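Plarnow Giving Portal — Support Desk
Ticket 2853
Subject: Donor names cut short on seat plaque proofs, Furero Hall campaign
Opened: 20 Feb 2020
Priority: Normal
Product area: Named gifts, engraving export
Status: Resolved

Description of problem

The Office of Advancement at Issa College reports that the engraving export for the Furero Hall seat campaign is producing incomplete dedication text. Donors who give at the named seat level may enter up to three lines for the plaque. The online gift form accepts the full text, and the receipt sent to the donor shows it correctly. The proof sheet prepared for the engraver does not. On the affected proofs the third line is missing, and in several cases the second line ends in the middle of a word.

The campaign covers 200 seats on the main floor. The office asks that no further files be released to the engraver until the cause has been found. Plaques are to be in place before the hall reopens in August, and the engraver charges for any plate that must be cut again.

Steps already taken by the reporting office

The export was run again from a second workstation, with the same result. The browser cache was cleared. One test gift was entered with short text on all three lines, and its proof was correct. The same test gift was then edited to include an ampersand between two names, and the proof lost everything after that character.

Support response, first entry

Thank you for the clear report. We were able to repeat the fault using the test gift. The dedication text is stored in full in the gift record, and no donor information has been lost. The fault lies in the step that passes the text to the proof template.

The scheduled export has been paused for this campaign only. Gift processing, receipts and matching gift letters are not affected and should continue as usual. Please do not correct the proofs by hand, as edited proofs will no longer match the gift record when the export is run again.

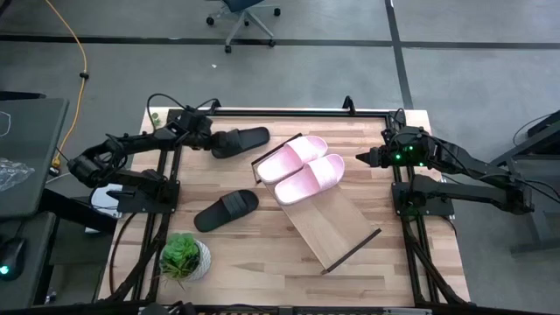 Reply from Iratell: we print the proofs for this campaign and would like to know whether the batch we received last week is safe to use. It contains 8 plaques. None of them has an ampersand, but one has an accented letter in the family name and the line after it looks short to us. We have set that one aside and have not cut any plates.

Support response, second entry

Please hold the full batch. The accented letter is a second case of the same fault. The proof template was changed at the start of this month to a narrower layout, and the new version reads certain characters as the end of the field. Seats named before that change used the earlier template and are correct.

A search of the campaign records found 3 gifts with text that would be cut short. The remaining gifts in the batch export correctly, but we recommend that the batch be replaced as a whole so that the file numbers stay in order.

Issa College asked whether donors should be told of the delay. That decision rests with the Office of Advancement. From the system side, no donor has been sent a proof — the proof notice goes out only after the engraver marks the file as received, and this had not been done.

Resolution

The proof template was corrected and tested with ampersands, accented letters, apostrophes and quotation marks. The batch was exported again and compared line by line with the gift records by the Office of Advancement, which confirmed that all text is complete. Iratell has confirmed receipt of the new file and has deleted the earlier one.

The scheduled export is active again. A character check now runs before each export, and any dedication that fails it is held in the review queue under Named Gifts, Pending. Staff with campaign editor access may release a held record once the text has been confirmed with the donor.

Open item

The office has requested a setting that would limit each line to the width of the plate, so that donors see the limit while typing. This has been logged as a separate feature request and does not affect the closing of this ticket.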